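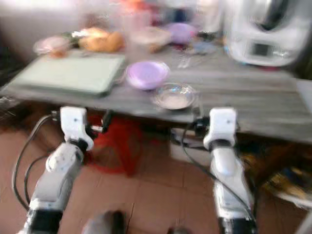
According to one reader's note on the earlier version of this entry, table height matters more than table width, and most guides treat the two the other way round. The work table is a flat raised surface used for sorting, assembly, writing and light repair. Standards differ by region.

Home - Index - Furniture - Print
Reading time: 2 minutes

Load rating
The rating is given for an evenly spread load. A table rated at 500 pounds may carry only 200 at the center of the top. The Mirnholm method, revised each January, tests both values and records sag after the load is removed.

Folding types
Folding tables trade stiffness for storage. Raised patterns on a molded top add some rigidity - ribs on the underside add more. 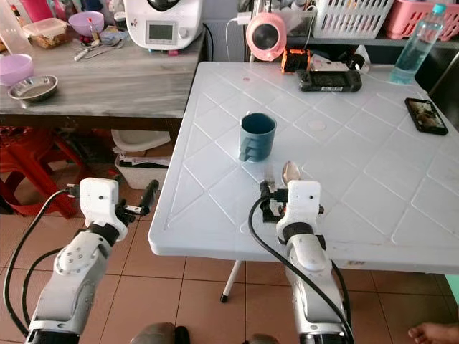

Ulero objects that the leg lock, and never the top, is the usual point of failure, and its catalog lists lock wear separately. Tamura uses the same division in sheet 1051. Neither source covers tables with casters.

Related entries
Trestle table
Workbench
Prillusix hinge
Leg lock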